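Comparison of Two Fingertip Types for Stem Insertion
Project report, group 4
Torunn Hedlund, Mathias Thaler, Selina Hollenstein
Supervisor: Hannelore Zaugg
Submitted 11th March

1. Task

The assignment was to compare two sets of fingertips on the same parallel gripper and decide which one should be used for the flower task in the second half of the course. The task is to pick up a single artificial flower by the stem and place it in a vase that already holds other flowers. The stems are thin and bend under their own weight, so small errors at the grasp point become large errors at the tip.

2. Equipment

The arm, the controller and the gripper body stayed the same throughout. Only the fingertips were changed. Set A is the flat rubber pad supplied with the Dinex gripper. Set B is a printed tip with a shallow V-groove, designed by Thaler from an older Sturkley drawing and covered with a thin silicone layer. Changing sets means removing two screws per finger and repeating the zero calibration of the jaw opening.

A fixed camera recorded the tabletop. Its images were used for scoring only and were not fed back to the controller. The arm was teleoperated by Hedlund and Hollenstein, who swapped after each block so that neither set was tied to one operator.

3. Procedure

Each trial started with one flower flat on the table and the arm parked. The operator grasped the stem, lifted it, turned it upright and lowered it into one of the vases. A trial counted as a success if the flower stayed in the vase after release and no other flower was pulled out. Trials in which the teleoperation link dropped were removed before scoring.

We kept 155 trials. The jaw force limit was the same for both sets, a choice we come back to in section 5.

4. Results

Set B had the higher success rate with both operators. Of the failed trials in the whole data set, 67 in total, most happened during the turn to upright, where the stem rotated between the fingers and the bud swung down. With the flat pads this was the dominant failure. With the grooved tips it was rare, and the remaining failures were mostly missed grasps: the groove has to line up with the stem, and a stem lying at an angle to the jaws was often pushed away before closing.

Insertion itself was less affected by the fingertips than we expected. Once the stem was upright, the vase decided the outcome. The grass-like leaves fan out from the necks and catch on the fingers, and the slender neck of the smaller vase leaves little room beside stems already in it.

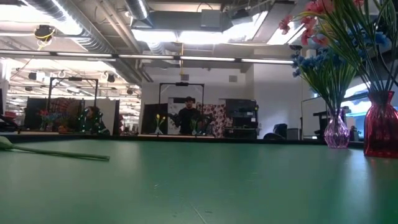
5. Discussion

The fixed force limit favors set B. The V-groove touches the stem along two lines, while the flat pad relies on friction alone, and a higher limit might have reduced the rotation seen with set A. We did not test this – the limit was set low to protect the stems, and changing it halfway would have split the data.

Scoring from one camera was a weak point. Flower heads above the top of the image could not be judged, and in several trials the operator's notes had to settle the score. A second view from the side is recommended.

6. Recommendation

Use set B with a wider entry chamfer on the groove. Svenja Holzer has the print files and the calibration values for both sets.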